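3.2 Stimulus rooms and wall texture

The main experiment tested whether the visual coarseness of a wall surface changes how large an enclosed room is judged to be. Earlier work in our group (Arroyo and Goicoechea, in preparation) used line drawings, which gave clean control over edge density but left the viewer with few cues to depth. We therefore moved to rendered interiors. All rooms shared one floor plan and one ceiling height, and differed only in wall texture and in the pitch and roll of the viewpoint.

Four wall textures were used: flat paint, fine plaster, coursed brick and irregular cobblestone. The cobblestone texture was included as the upper end of the coarseness range. It has no repeated course lines, so a viewer cannot estimate wall height by counting rows, as several pilot participants reported doing with the brick. Mean luminance was matched across the four textures before rendering. Seam width was left unmatched, and we return to this point in Section 5.

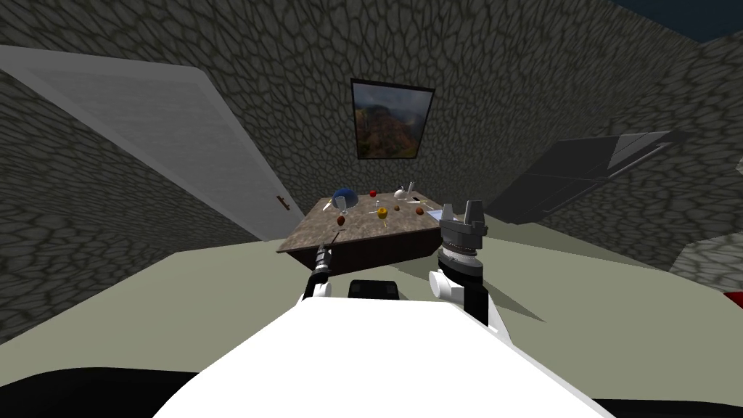

Figure 4. Rendered room with dark gray cobblestone walls, tilted viewpoint. A door and a framed landscape picture provide familiar-size cues.

Tilted views were included to separate the effect of texture from the use of the floor line as a reference. In an upright view the line where wall meets floor gives a stable estimate of eye height, and judgments may rest on that estimate alone. Under strong tilt this strategy is harder to apply, and we expected the contribution of surface texture to grow. Familiar objects were kept in the tilted rooms so that the task would remain possible.

3.3 Participants and procedure

Participants were 41 adults recruited through the Lurnley subject pool. All had normal or corrected vision and were unaware of the hypothesis. Each session was run in a dim room on a Brenex display at a fixed viewing distance, with the head supported by a chin rest. Sessions were held in October, and no participant attended more than one.

On each trial a room was shown and then replaced by a uniform field. The participant adjusted a slider to give the distance from the viewpoint to the back wall, and then rated confidence on a scale from 1 to 7. There was no time limit on either response. Each block contained 20 trials in random order, preceded by practice trials that were not analyzed. Responses were logged with the Dundorex package.

Trials were removed if the slider had not been moved or if the response fell at either end of the scale. After exclusions, 3,404 trials remained for analysis. Distance estimates were log-transformed and entered into a mixed model with texture and tilt as fixed effects and participant as a random intercept. Confidence ratings were analyzed separately with an ordinal model of the same structure.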